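Chapter 4
A Morning at Endholm: Watching Robots Handle Everyday Things

Before you read
Think of the last time you cleared a table. How many dishes did you pick up, and how many of those pickups do you remember? Keep your answer somewhere handy, for we will come back to it in Section 4.3.

In the first three chapters we spent a good deal of time with pencil and paper, working out how an arm made of stiff links and turning joints can bring its hand to a chosen point in space. That was necessary work, and I hope at least some of it was enjoyable. But there comes a moment in every course on robots when the students begin to look out the window, and I have learned to take that as a sign that we ought to go and see one. So this chapter begins with a visit.

The place is Endholm, a small research workshop on the edge of Clenbridge, which opens its doors to the public every August. I have taken classes there for a number of years, and I will admit that the first time I went I expected something rather grand. What I found was a parking lot, a friendly sign, and a long low building that used to be a seed warehouse. Inside, visitors move at their own pace from one station to the next, and at each station there is some piece of work going on that you can stand and watch for as long as you like. The notes I am drawing on here come from the open day of 2020-08-06, when the groups were kept to 16 people at a time, which made it a good deal easier to see and to ask questions.

The station that matters for this chapter is the one the Endholm staff call Skunier. The name belongs to the project, which is concerned with moving dishes on a table. That is the whole of it! No welding, no sparks, no cars rolling down a line. Several of my students walked straight past it on their way to something louder, and it took me a while to coax them back. 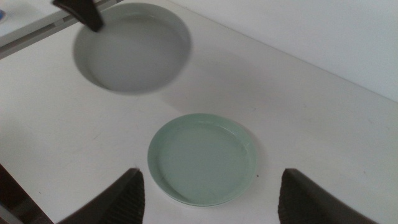 Once they had settled down to watch, though, they stayed. A plate is a much more interesting thing to pick up than it seems. Consider what your own hand does. You slide your fingers under the rim, or you pinch the edge between thumb and fingertips, and you do one or the other depending on how the plate lies, how heavy you think it is, and where you mean to put it next. You feel the plate begin to tip and you tighten your grip a little. All of this happens while you are talking to someone about the weather. For a robot with two fingers, each of those small choices has to come from somewhere, and a large part of this book is about where they come from.

4.1 The table as a world

Engineers like to speak of a robot's workspace, meaning all the places its hand can get to. At the open day it is easy to see why the idea is useful. A table gives the robot a flat surface at a known height, with edges that do not move. Anything resting on it can be described, at least to begin with, by how far across it is, how far back it is, and which way it is turned. A round plate is kinder still, for turning it in place changes nothing at all. That leaves two numbers for each plate, and two numbers is a pleasant place to start a chapter.

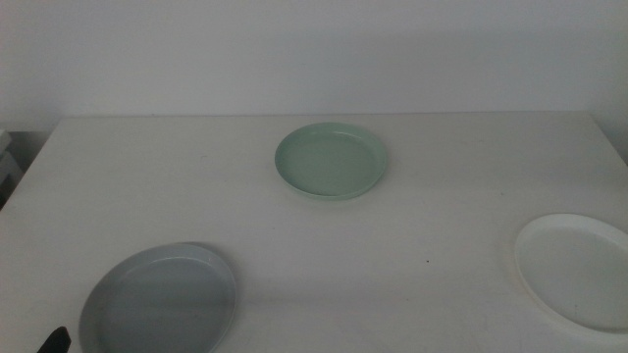
Of course, two numbers will only take us so far. The robot must also know how high the rim stands above the table, so that its fingers come down far enough to take hold and stop before they strike the surface. It must know how wide its fingers have to open. And if it is going to set one dish down near another, it must have some notion of how much room to leave. We will take up each of these in turn, and you will find that the arithmetic is no harder than what you did in Chapter 2 – there is just somewhat more of it to keep track of.

A word you will meet often from here on is "pose." The pose of an object is its position together with its orientation, or, in plain speech, where it is and which way it is facing. A coffee mug with a handle has a pose that matters very much. A plate, being round, lets us be a little lazy about the facing part so long as it lies flat. The moment it is lifted and begins to tilt, our laziness catches up with us.

4.2 Two ways of looking

One of the nicest questions of the day came from a student who had been standing quietly at the back. She wanted to know whether it is better for a robot to look at the table from the side, like a person sitting across from you at dinner, or from its own wrist, as if you had an eye in the palm of your hand. It is a question on which sensible people differ, and you will be asked to form your own view by the end of the chapter.

A view from a fixed spot has the great merit of staying put. A point on the table always falls in the same part of the picture, and so the sums that turn a spot in the picture into a spot on the table need to be worked out only once. Its weakness is that the arm may pass in front of the very thing it is reaching for.
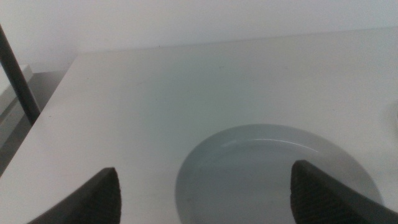
A view from the wrist travels with the hand, and it gets closer and closer to the object just when closeness is most wanted. The price is that everything in the picture shifts whenever the arm moves, and the robot must keep careful account of its own joints in order to make sense of what it sees. You may remember from Section 3.5 that we called this "carrying the frame along," and that many of you groaned.

There is a third thing to consider, and it has to do with color. A pale dish on a pale table can be hard to pick out, for a person as well as for a machine. When you come to Exercise 4.6, try it at your own kitchen table with a white saucer on a white cloth, and squint.

4.3 Doing it over and over

The Skunier station keeps a tally sheet for visitors to look at. On the day of our visit it showed 1,979 attempts since the project began, and a second sheet, for the morning alone, showed 84. My students were a little taken aback by the first number. Surely, one of them said, you would have it right by then. But go back to the question at the head of this chapter. If you eat three meals a day, you have very likely handled well over 1,000 dishes in the past year, and I doubt you could tell me much about any of them. Practice of this kind is mostly forgotten by the one who does it. A robot project can write its practice down, and Section 4.7 looks at a method named Coman, after the workshop room where it was first tried, for sorting through such a record afterward.

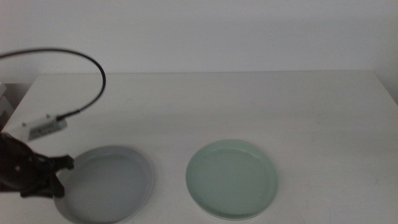

Words to know

Workspace: all the places a robot's hand can reach.
Pose: the position and orientation of an object taken together.
Grasp: a way of holding an object, described by where the fingers touch it and how hard they press.
Clearance: the room left between a moving hand and the things around it.

Questions to carry with you

Put a dinner plate on a table and pick it up using only your thumb and one finger. Where did you choose to hold it, and what happened to the far side of the plate as it came up?

Now close one eye and try again. Did you reach any differently?

Suppose you could give a robot a view from the side or a view from the wrist, but only one of the two. Write a short paragraph defending your choice, and keep it until you have finished Section 4.5.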